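Instructional coaching cycle

An instructional coaching cycle is a fixed sequence of meetings and classroom visits in which a coach works with one teacher on a single teaching goal. It is used mainly in primary and secondary schools as a form of on-the-job training. The cycle differs from formal evaluation in that its records are normally kept out of the teacher's personnel file.

Structure

Most versions have a goal meeting, a baseline visit, a practice period and a closing review. The Castaño model, used in the Itby school district, sets the length of a cycle at 6 weeks and allows one goal per cycle. The goal must describe something students do, such as explaining an answer in writing, and must be open to measurement during an ordinary lesson.

At the baseline visit the coach records a single type of evidence agreed on in advance. Common types are wait time after questions, the share of students who speak, and samples of written work. The same type is used at the closing review so that the two sets can be compared.

Between visits the teacher tries one change in practice. The coach may model a lesson, teach alongside the teacher or supply planning materials. In technical and career courses, the coach is often not a specialist in the subject, and visits focus on directions, pacing and the use of shared equipment.
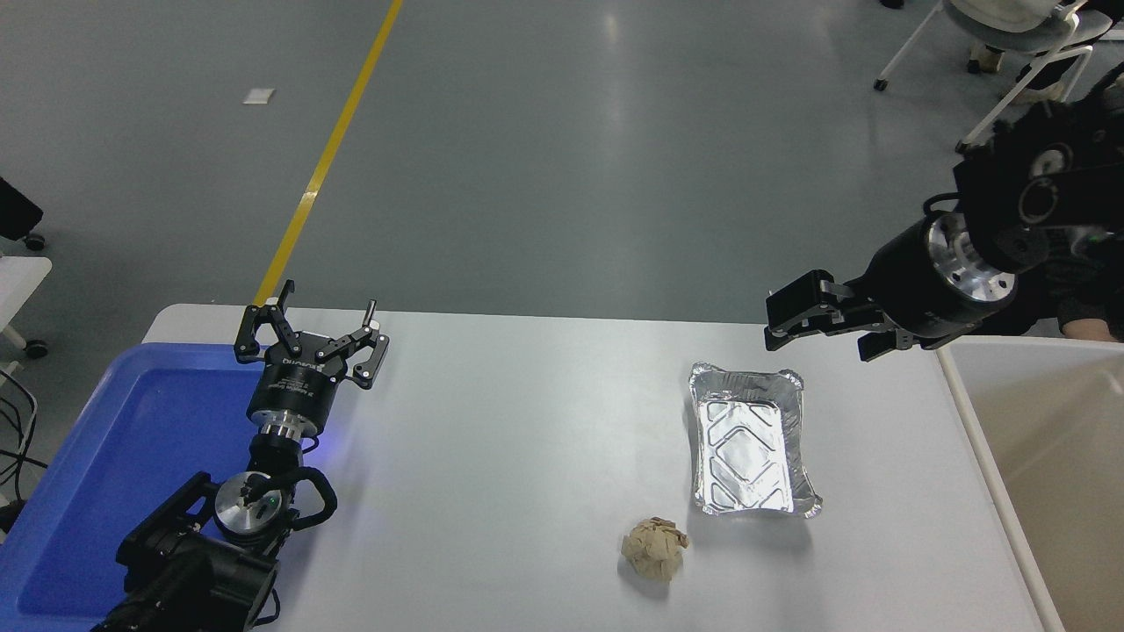

Two black robotic arms at a white table.

Staffing

Coaches are usually former classroom teachers released from part or all of their teaching load. Itby assigns each full-time coach a maximum of 17 teachers per year. Smaller districts share coaches across schools, which lengthens the gap between visits. Some districts require a coaching certificate; others accept a set number of years in the classroom.

Record keeping

Cycle notes are stored on paper or in scheduling software. Gristix, a record system used in Itby, holds the goal statement, visit dates and evidence for each cycle. Principals can see the dates but not the evidence. Notes are deleted at the end of the following school year unless the teacher asks to keep them.

Evaluation

The Stostard review examined 200 completed cycles in 23 schools. It found that cycles with a written goal were more likely to reach the closing review than those with a spoken goal. The review did not measure test scores. Its authors noted that teachers had joined by choice, which limits comparison with schools where coaching is required.

See also: Lesson study; Mentor teacher; Peer observation; Teacher induction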